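Subject: Re: [bratisbridge-homebakers] Rye loaf gummy in the middle - oven or me?

Hi all,

Been meaning to answer this since I read it over breakfast, and then the afternoon got away from me. Quoting the bit I'm replying to and snipping the rest, as the list rules ask.

> I've now made the Sumampouw rye three times and every
> single loaf comes out with a gummy strip along the bottom
> third. The crust looks great, it sounds hollow when I knock
> on it, and then I cut it and the knife comes out looking
> like I've been spreading glue. I'm using the dark rye from
> Pristoseck, same as the recipe. My oven is an old Vastar
> and I have no idea if it runs true. Should I bake it longer?
> Hotter? Is it the starter? I'm about ready to go back to
> white sandwich bread.

Please don't go back to sandwich bread yet! I had exactly that gummy strip for most of one winter and I blamed everything in the kitchen before I sorted it out. I'll tell you what worked for me, and the others can jump in and tell me I'm wrong (you know you want to).

First question: how long are you waiting before you cut it? You didn't say, and I'd bet money on this one. Wheat bread you can get away with slicing after an hour or so, even if the purists get cross. Rye is a different animal. The inside is still setting up long after the loaf feels cool on the outside, and if you cut in early you get that gluey smear on the knife no matter how well it was baked. I bake mine in the evening, wrap it in a cotton dish towel once it's cool, and leave it until the next evening. Yes, it's torture. The whole house smells of bread and you're eating crackers.

Second, the knocking. Knocking on the bottom is fine for a white loaf, but I don't trust it for rye at all. I've had loaves that sounded like a drum and were paste inside. Get a cheap probe thermometer and stick it in the middle from the side. I don't pull mine until it reads at least 205, and I've let it go a little past that with no harm done.
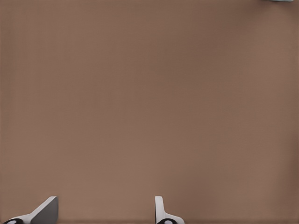 Now the oven. I had a Vastar too, in our old place, and mine ran cold and lied about it. The light clicked off as if it was up to temperature and it was nowhere near. Hang an oven thermometer from the middle rack, give it a good long preheat, and see what it says before you change anything in the recipe. If you're setting it to 400 and getting 350, well, there's your gummy strip. I ended up with a strip of masking tape next to the dial with my own numbers written on it, and my husband still thought I was being fussy until he ruined a tray of biscuits.

About the flour - I like the Pristoseck dark, but it drinks water differently from bag to bag. The Sumampouw recipe has you add all the water at once, and I quit doing that ages ago. I hold back a good splash, mix, let it sit while I wash up, and only add the rest if the dough looks stiff. It should be like wet clay, or thick mortar if you've ever laid brick. If it's closer to cake batter, it's too loose, and that extra water is going to sink to the bottom third and stay there. Sounds familiar, right?

And the starter. Rye really does want a sour one. If you've been keeping yours in the fridge and using it more or less straight out, try two feedings on the counter first, the second one the night before. A sleepy starter will still raise the dough a bit, so you think it's fine, but you don't get enough acid and the crumb goes sticky. I was skeptical when somebody on this list told me that (it was years ago, it may have been you!) and it made a bigger difference than anything else except the waiting.

So if it were my loaf, I'd change one thing at a time. Same recipe, same flour, wait the full day. If it's still gummy, check the oven. Then the water. I know that's a lot of rye bread to get through, but it freezes beautifully if you slice it first, and the gummy ones aren't wasted either. Cut off the bad strip, dry the rest out in a low oven and run it through a blender. I put those crumbs in meatloaf and in the next rye dough, a handful or so, soaked in warm water.

One more thing and then I'll shut up. What pan are you using? If it's one of those thick glass ones, that might be part of it too. I switched to a plain metal loaf pan and take the bread out for the last 14 minutes, straight on the rack, to firm up the bottom and sides.

Let us know how the next one goes, and tell us what the thermometer says. I'm nosy about ovens.

Oh, and does anybody still have the old caraway and onion version that went around in December? I printed it, spilled molasses on it, and now I can only read the top half.

Happy baking!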